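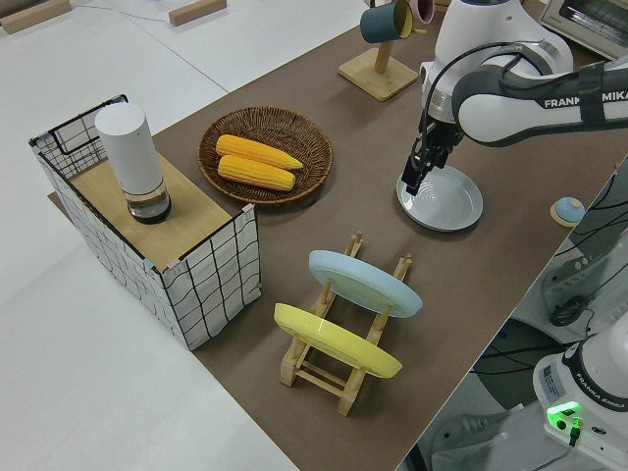 A Franka Emika arm with its gripper lowered onto a plate.

Most equipment requests for a robot cell have one large line and then a row of small ones that were typed in the night before the deadline. The arm gets a quote, a lead time and a part number. Everything else gets "misc. fixtures." I have reviewed requests written this way for long enough to have an opinion, and my opinion is that the form should be filled in from the bottom up.

Start with the task. Putting plates in a rack is a fair test case. The plates have to be bought, and the rack, and the table surface, and whatever else is supposed to be on the table when the arm works there. None of it costs much. All of it has to be the same next year as it is now, or results from the two years can't be compared. At Bimico we bought one dish rack for a tableware project and broke it in November. The maker had changed the slot spacing by then. Ivana Yáñez spent two weeks re-teaching grasps that had worked before, and her time was charged to a budget line that had nothing to do with racks.

My rule since then is to buy household items in threes: one in use, one on the shelf, one still in the box. Plates I would buy by the dozen. Lizeth Bermúdez, who does purchasing at Escobedo, thinks this is wasteful and would sooner keep a drawing of each item and print or machine a copy when needed. That works for a peg or a bracket. It does not work for a glazed plate, where the rim and the finish are most of the problem.

The second question is how many arms. Two arms are routinely priced as one arm times two, and the number is wrong every time.
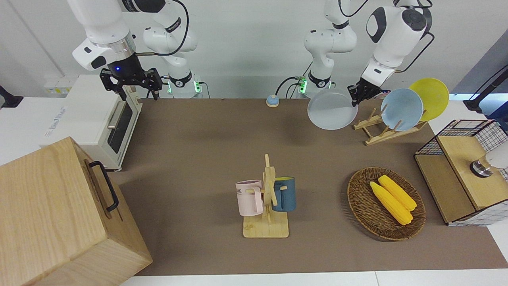

A second arm adds a second controller, a second set of cables to route and strain-relieve, a second gripper, and a calibration between the two bases that has to be repeated whenever somebody leans on the table. It adds floor space. It may add a circuit, depending on what else is on the wall. When Omprakash Bhatt planned the Ballen cell he went through his own quote and found 37 items that were neither arm nor gripper, and only four of them had been in the first draft. His final request was longer than anyone wanted to read, and it was the only one that year that did not come back for more money.

I am not against the second arm. A task where one hand holds and the other works can't be done well with one gripper and a clamp, and I have seen people spend more on clamps than they saved. But the request should name the task that needs both arms. If the second arm will be parked most of the day, say so and price it as a spare. A spare arm is a perfectly good thing to own. It belongs under maintenance, where it can be weighed against a service contract.

The third question is the table, and here I part ways with Inger Blöndal, whose planning notes at Rudisetti are otherwise the best I have read. She puts the table last, on the grounds that it is cheap and can be swapped. The top can be swapped. The mounting can't, short of taking the arms off and starting the calibration over. I would fix the mounting points first, then reach, then the surface, and buy objects to fit inside that reach. An item at the far corner that the arm can only get to at full stretch will be moved by hand before every run, and that labor never shows up in a budget.

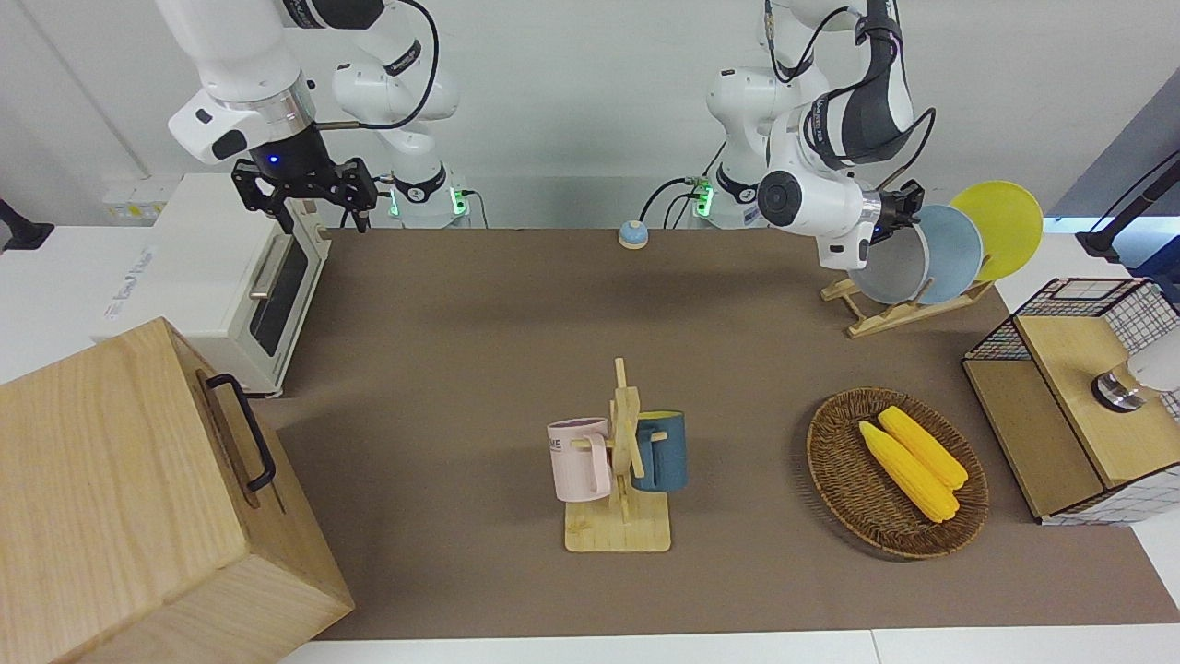 What to put in the request

List the task objects by size and material, with the number of spares. List cables by length, measured along the route they will follow. Give fingertips their own line, because they wear. Laurinda Macedo asks for 2 sets per gripper and I have not found a reason to argue with her.

Put in hours for setup. The Ballen figure was 159 hours from delivery to first useful run, and Bhatt had planned for well under that. Most of the overrun was cable routing and table work, with software a distant third.

Leave the arm for last. By then the payload, the reach and the number of arms have been settled by the other lines, and the choice of model is usually short.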